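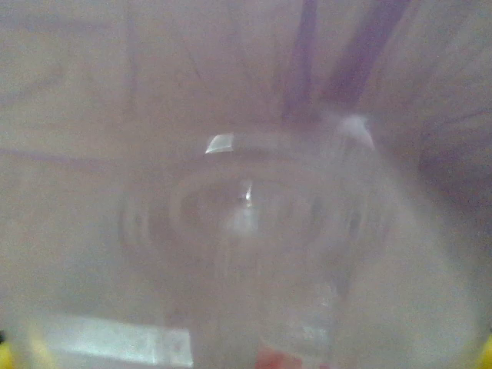 Translucent plastic, close up

Fringe benefit value of a company parking space: payroll or year-end only?

Posted by Nima Mousavi, November 30, 2021

I run payroll for a small packaging office (Fellthorpe, one location). Since July the company has paid a garage directly for a reserved space for each of 4 employees. The monthly cost per space is above the tax-free limit for qualified parking. Our software, Pillosine, has an earnings code for taxable noncash benefits, but it was never turned on. Do I have to run the excess through each pay period, or can I add one amount per person in the last payroll of the year? Total excess for the group is around 3,000 dollars. One of the four left in the fall and has already had a final check.

Ilse Dewulf

You can pick the timing. For most noncash fringe benefits the employer may treat the value as paid by pay period, by quarter, or once a year, as long as it is treated as paid no later than December 31. A single entry in the last payroll is fine. Points to check:

Only the part above the monthly limit is wages. Compute it month by month. An unused amount from one month does not carry to the next.

The excess is subject to income tax withholding, Social Security and Medicare. If the last check is small, withholding on 1,000 dollars of noncash income will be noticeable, so tell the employees before the run.

For the person who left, the excess still goes on the W-2. You owe the employer share in any case. If you can't collect the employee share and decide to pay it for them, that payment is itself wages and has to be grossed up.

Check your state separately. Some do not follow the federal exclusion.

Jansen

We just put it all in December. Vandbridge does our filings and never had a problem with it.

Nima Mousavi

Thanks. Code is turned on, set to noncash so it doesn't add to net pay. Will do the month-by-month sheet first.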